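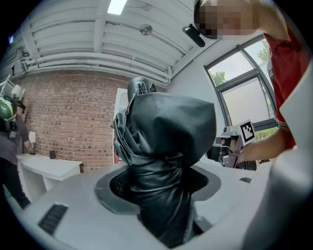 Black sheeting over an opening in a light gray platform.

The old weavers' hall in Herken is easy to miss if you come in from the station side, and I did miss it, twice, before a woman selling pears pointed me down the right alley. You go past a bicycle shop, under an arch so low that tall people duck, and then the street opens up and there it is, with its brick front and its green double doors and the carved shuttle over the lintel that children like to be lifted up to touch.

The guild put it up 191 years ago as a place to meet, settle quarrels and pray before the autumn market. It took 12 years to finish, mostly because the money kept running out, and you can still read the pauses in the walls. The lower courses are a dark, tight brick fired at Vumosley. Halfway up the color turns to something closer to honey, and near the roof it goes dark again, as if the builders had come into an inheritance.

Griet Wouters has been showing people around for 25 years, and she has the keys on a loop of blue ribbon that she swings while she talks. She started me off in the courtyard, where eight stone basins stand along the south wall. Dyers rinsed their sample cloths there, each family at its own basin, and the rims have worn down into soft dips from all those forearms. "Put your arm in," she told me, and of course I did, and it fit beautifully!

Inside, the main room runs the full depth of the building and smells of beeswax and old wool. The ceiling is the thing to see. Oak beams cross it in pairs, and between them are painted panels with plants the dyers used (madder, woad, weld, and a walnut branch with a very well-fed jay sitting on it). Come before ten in the morning if you can, when the light gets in under the gallery and the reds wake up.

Up on the gallery is a small chapel, hardly bigger than a pantry, with a bench along one side and a silver lamp that came from the Escobedo family, wool merchants who traded here and liked it enough to stay. Their descendants still come back in October for the lamp supper — onion soup, rye bread, a plum tart that I have thought about more than is reasonable — and visitors are welcome to pull up a chair.

If you have an afternoon left over, take the river path to Neslow afterward. It's a flat walk of almost an hour, with willows most of the way, and the café by the lock keeps its kitchen open until four. Ask for the table by the stove.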